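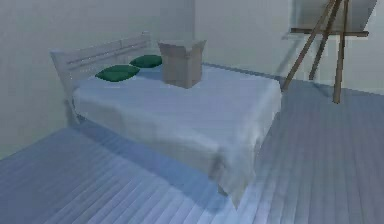

Gripper comparison, working group minutes, 7/17/26

Present: Siiri Lahtinen (chair), Viera Kratochvíl, Vilho Kinnunen, Shahab Parsa. Kátia Xavier joined by phone from item 2 on. Minutes by Viera.

1. Bedroom simulation

Vilho has the bedroom running in the simulator and everybody likes it a lot. It replaces the kitchen as our main test room for the gripper comparison. The two green pillows and the open cardboard box on the bed are the first task: both pillows go into the box, flaps left open. Shahab asked if the easel has to stay in the corner. Siiri wants it kept, as she'd like at least one tall thing in the room that the arm has to plan around. Agreed, it stays, same spot in all runs.

Vilho went through what is new. The sheet is now real simulated cloth and not a painted-on texture, so when a finger drags across the bed the sheet goes with it. He is very pleased with this and so are we! It costs us speed. A full episode takes 17 seconds of computer time on the shared machine, and the kitchen was far quicker. Siiri thinks that is a fair price for cloth that wrinkles.

Viera pointed out that the drape at the foot of the bed looks soft and a bit see-through along the bottom. Vilho knows about it. He thinks the cloth mesh is too coarse there and will try a finer one at that corner only. It doesn't touch the pillow task, so we don't wait for it.

2. Two-finger against three-finger

This took up most of the meeting. We have now run both grippers through 100 episodes each, same arm, same starting poses, same controller settings.

The Fonska (two fingers, flat pads) got both pillows into the box in 25 episodes. The Matar (three fingers, rounded tips) did it in 96. We all expected the Matar to win but not like this, and there was some cheering from the phone.

Kátia asked for the failures before anyone gets carried away. Shahab had watched all of the Fonska ones. Most often it closes on pillow and sheet together, lifts, and the sheet pulls the pillow back out of the pads. Less often it gets the first pillow fine and then bumps the box on the way to the second. He played two of them and the second got a laugh, box upside down on the floor and the arm carefully letting go of a pillow over the place where it used to be.

Long talk on whether the comparison is fair. Kátia's view is that the closing height was tuned on the Matar, so the Fonska is going in too low and grabbing sheet for that reason. Shahab agrees it could explain a good part of the gap. Siiri asked for the Fonska to be rerun with its own closing height before any of these numbers leave the group. Vilho would also like to try it with the wrist turned so the pads close across the long side of the pillow. Both will be done, separately, so we can tell which change did what.

Viera asked about pillow stiffness. Right now both pillows use the same value and it came from a guess. Kátia has an old pillow at home she is willing to give up, and she will press it on the bench scale and send in the numbers.

3. Camera placement

Shahab compared the wrist camera with the fixed one. With the wrist camera alone the arm loses the box as soon as it turns toward the pillows, and then it has to go looking for it again. With both cameras it goes straight there. Nobody wants to drop the wrist view, it is so good for the last few inches before the grasp.

There was a question about color. Dark green on a pale sheet is about as easy as it gets for a camera, and the walls are plain too. Viera suggested a second set of pillows close to the sheet color. Vilho says this is a five-minute change. Siiri wants it as its own series, after the Fonska reruns, so we aren't moving two things at once.

4. Controller

Short item. The Coto controller is doing well and the new force limit works in simulation. Vilho had it push the arm into the headboard on purpose and it backed off every time, from every direction he tried. The older Zikska controller still shakes when the arm is stretched out all the way. Kátia would keep it in the comparison anyway, as the lab downstairs still uses it and they will ask. Agreed to keep it for the pillow task only.

5. Moving to the real arm

Siiri asked what is missing before we try this on hardware. We need a bed (Shahab has offered the frame from his guest room, mattress not included), a sheet, two pillows, a carton. The Matar is already on the bench. The Fonska needs a new adapter plate, and Viera will draw it up. Vilho reminded us that the bench arm has a shorter reach than the simulated one, so the bed may have to go in lengthwise. He'll check by moving the arm base in the simulator first.

Target for the first hardware runs is December. Kátia thinks we can be earlier. Siiri would like that very much but is leaving December in the plan.

6. To do

Shahab: Fonska rerun with own closing height, same starting poses
Vilho: Fonska rerun with wrist turned; finer mesh at the foot of the bed; reach check
Kátia: pillow stiffness numbers
Viera: adapter plate drawing; pick colors for the second pillow set
Siiri: book the shared machine for the reruns, overnight if possible

7. Any other business

Vilho asked that people stop saving over his room file. Please make a copy and put your initials in the name.

Next meeting once both reruns are finished. Siiri will send the time.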